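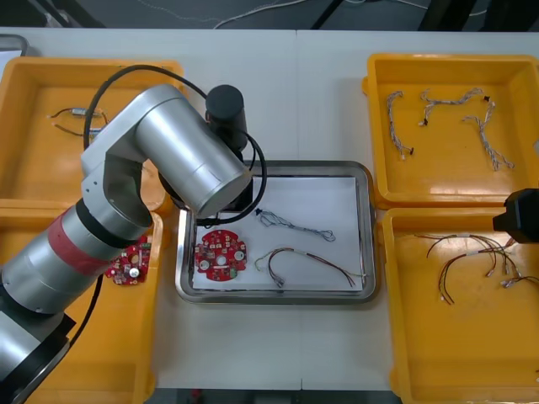
3.2 Einrichtung und Wartung der Zelle

Die Zelle Minja besteht aus zwei Armen an einem weißen Tisch. Vier Behälter umgeben die mittlere Schale, in der Platinen und Kabelbäume vorgelegt werden (Abb. 2). Nach jeweils 253 Zyklen wird die Schale neu ausgerichtet und das Papier gewechselt.

Während der 539 Zyklen der ersten Reihe traten 17 Störungen auf. Die meisten betrafen das äußere Kabel am Flansch – es wurde bei großer Drehung des Handgelenks zu stark gespannt. Wir haben deshalb die Schlaufe verlängert und den Drehbereich in der Steuerung begrenzt. Die Wartung führte S. Kashindye durch.

Abb. 2: Arbeitsbereich der Zelle mit Kabelschlaufe am linken Arm.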